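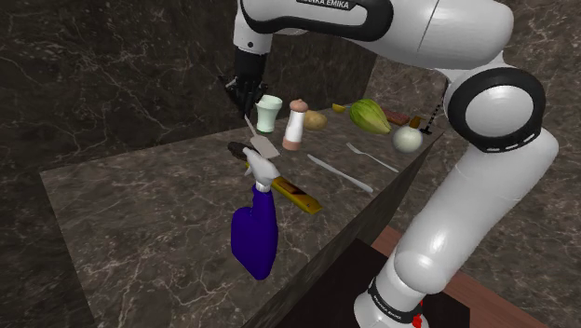

Poro Teleoperation and Data Team - Community Help

Handover episodes in the kitchen sim: keep or drop the ones where both sides are holding the tool?

Asked by Amancay Sepúlveda, 30th January

I am collecting handover demos in simulation for a policy that takes a utensil from a person or gives one to them. Single Franka arm, two-finger gripper, the marble kitchen counter from the Gendura scene pack, and a gloved hand driven from a tracker. So far I have 837 episodes. The counter is dressed with the usual clutter - onion, squash, lemon wedge, cup, shaker, fork and knife lying in the middle.

My problem is where an episode should end. In a lot of them the spatula is in the gripper and the glove has its fingertips on it at the same time, and the hand is already gripping another long utensil. The labeling sheet only has "robot holds" and "human holds". I have been putting these frames under "robot holds" and I don't know if that is hurting me. Training runs fine but the policy lets go too early in 91 of my test rollouts.

Also, should I throw out the episodes where the hand already has something in it? A coworker thinks they are bad data.

Answers

Answer from Nazmiye Ateş (marked as accepted)

Add a third label. We call ours "shared" and it starts on the first frame with contact from both sides and ends when one side has no contact. You are in sim, so don't do this by eye. Log the contact pairs for each gripper finger and each glove fingertip and write the label from that. If your contacts flicker, require 11 steps in a row before you switch state. We picked that number by trying a few, and it depends on your step rate.

For the early release, check what your gripper action looks like during the shared part. Ours was stored as an absolute open/close command and the operator was pressing open well before the other hand had a firm hold. The network learned the button press. We changed the operator instructions so they wait for a clear pull from the glove side, then recollected part of the set in May. That helped more than any change to the loss.

Keep the episodes where the hand is already holding something. People do that in kitchens all the time. Tag them so you can leave them out of a comparison run. The one thing I would drop is any episode where the two utensils pass through each other, and you can find those from the penetration depth in the same log.

Check direction too. A handover to the person and a handover from the person can look identical in a single frame, so if your policy only sees one image it has to guess. Give it a short history or a direction flag.

Answer from troltmont_user

Just collect more. 837 is small. We had 1658 and it got better by itself

Comment from Amancay Sepúlveda: Did you change anything about the labels between the two sets?

Comment from troltmont_user: not that I remember. different operator though

Answer from Aksoy

Agree with the contact log. Two small things to add.

Check that the clutter positions are being randomized on every reset. Mine was only moving the items at scene load, so every episode from one sitting had the onion in the same place and the policy was using it as a landmark. Compare the start poses in a few of your files and you will know.

Second, render from more than one camera if you have the disk space. With the arm reaching over the counter, it can block a good part of the back row, and from some angles the elbow hides whatever is behind it. For the handover itself you want a view where the gripper fingers and the fingertips are both clear. I save the full sim state with each episode and render later - that way a bad camera choice doesn't cost you the demos.

Comment from Amancay Sepúlveda: My resets were only moving the cup. Fixing that first, then the third label.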